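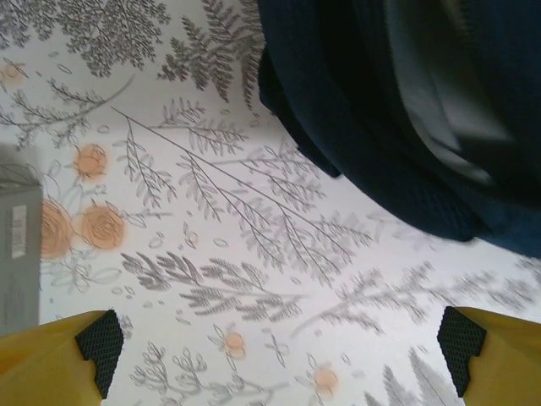
Bench cell check before purchase – Gustville site
Checked by: Normand Li
For: Pralden packing project, second cell

Use this list on the cell we have now before anything is ordered for the second one. Mark each item OK, Fix or Buy. Anything marked Buy goes into the February budget.

1. Frame and rail
Bolts on both arm brackets tight: OK
Rail level across the front edge: OK
Comment: The aluminium rail can be bought again in the same section. Avram has the drawing.

2. Arm cables
No rubbing at the joints: Fix
Strain relief at the base: Buy
Comment: The purple cables loop free between the upper motor and the base on both arms. Clip them at the lower segment and leave enough slack for full reach. Order clips for both cells together.

3. Circuit boards under the brackets
Fixings secure: OK
Cover fitted: Buy
Comment: Gitine quoted 694 for a pair of covers with mounting plates. I would get a second price – the plates look simple enough for the workshop to make.

4. Emergency stop
Cuts power to both arms: OK
Reachable from either side of the bench: Fix
Comment: Move it to the front right post. The second cell should have two, so allow for the extra wiring. 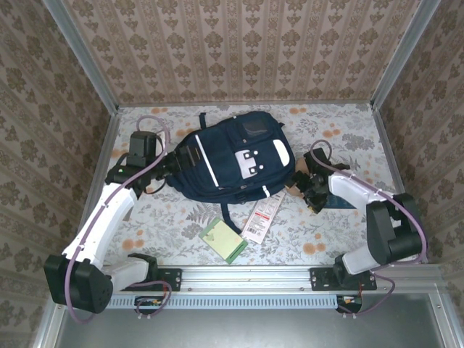

Page last changed: Thursday, September 29, 2022

5. Working area
Floor fabric flat and pinned at the corners: OK
Both arms reach the full width: OK
Comment: A backpack is the largest thing we expect to handle and it takes up the middle of the floor with an arm on each side. Keep the same floor size for the second cell. A smaller one would save 500 on the frame, and I don't think it is worth it.

6. Gripper fingers and pads
Fingers free of cracks: OK
Pads bonded along the whole edge: OK
Spare set in the drawer: Buy
Comment: The black textured pads are a wearing part and should have their own budget line. We have been taking them out of general stores. 17 pads would cover both cells and leave a few over.

7. Test items
Soft goods, bags and small cards to hand: OK
Dark and glossy items included: OK
Comment: Keep the black Murphy's Law book in the set. The cover is scuffed and throws glare on one side, so use it when comparing wrist cameras before we choose.

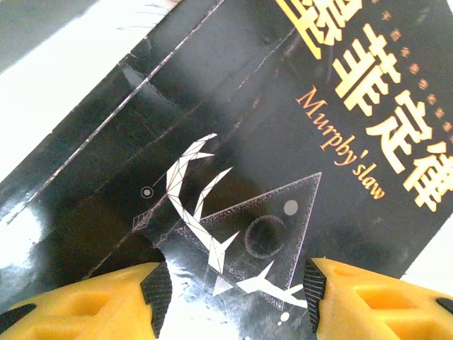 8. Lighting
Even across the floor: OK
Spare lamp held: Buy
Comment: Ask for diffused panels in the quote. Price them separately from the frame.

9. Budget summary
Ceiling for parts, second cell, arms excluded: 3,000
Still to be priced: strain relief, pads, diffused panels, second emergency stop
Comment: Arms are on the Pralden order and should not be counted here. Items 2 and 4 are to be put right on the present cell first. Signed off for quotes only, N. Li.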